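Wanted: people who will watch a robot hand mess up (paid, from home)

Hi! I run the grasp testing at Girnness, and I need fresh eyes. We have a simulated hand that's supposed to go over to a pot and lift the lid by its knob, and most of the time it does. Then in April we moved it over to the new Cudex controller and it picked up a nasty fault: every so often the fingers close way too early, or they keep squeezing long after the force limit should have stopped them. On a screen that's just ugly. On a real hand with somebody standing next to it, it's a safety problem, and I'm not signing anything off until I know when it happens.

I've got 2,251 recorded runs. Our automatic checker flagged 155 of them as bad, but I went through a pile it had passed and found more (a lot more than I'd like!), so I don't trust it now and I want humans looking.

What you'd do: watch short clips in your browser, hit a key the moment the hand does something you wouldn't want near your own fingers, and type a line about what you saw. You can do as few as you like, up to 338 clips per person. No robot background needed, and please don't read up on it first. I want your gut reaction.

You do need to be 18 or older, have a decent-sized screen and be okay with repetitive stuff, because wow, it is repetitive. Pay is per clip and goes out through Fulgate.

Sign up by 1/31/21 using the form on the Girnness jobs page. Put "lid study" in the subject box or I'll miss it.
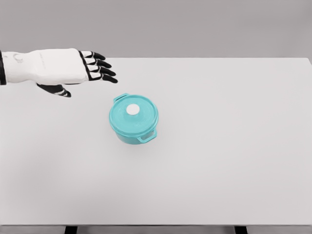

The simulated hand and the pot from the lid study.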